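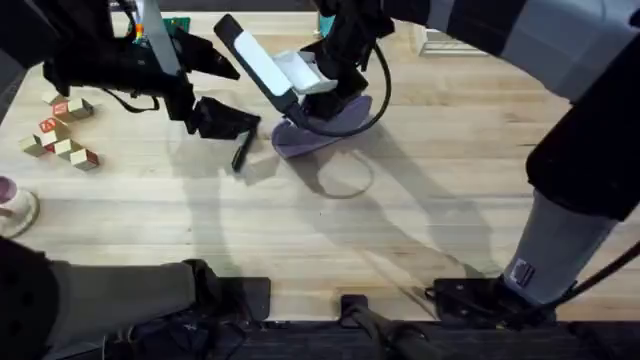

Ukel College and the Loris School of Commerce will begin a student exchange in October. We spoke with the exchange coordinator at Ukel, who prepared the agreement during the winter.

"We started with a small number, 10 students from each side," she told us. "They will stay for one semester and take four courses, and the grades will be counted at home." The credit transfer was the longest part of the talks. Loris gives its marks by a different scale, and both offices had to compare the course plans line by line.

Asked about the costs, she answered that tuition is paid at the home college only. Each student also receives 800 euros for travel. "For rent it is not enough," she said, "but the rooms in Flivedano are cheaper than in our town – I checked this myself."

Applications go to the international office in Mrema Hall, room 11. Students in their second year can apply, and a short interview in English is required. "They should not be afraid of the interview. We want to hear why they chose these courses."

12 April 2025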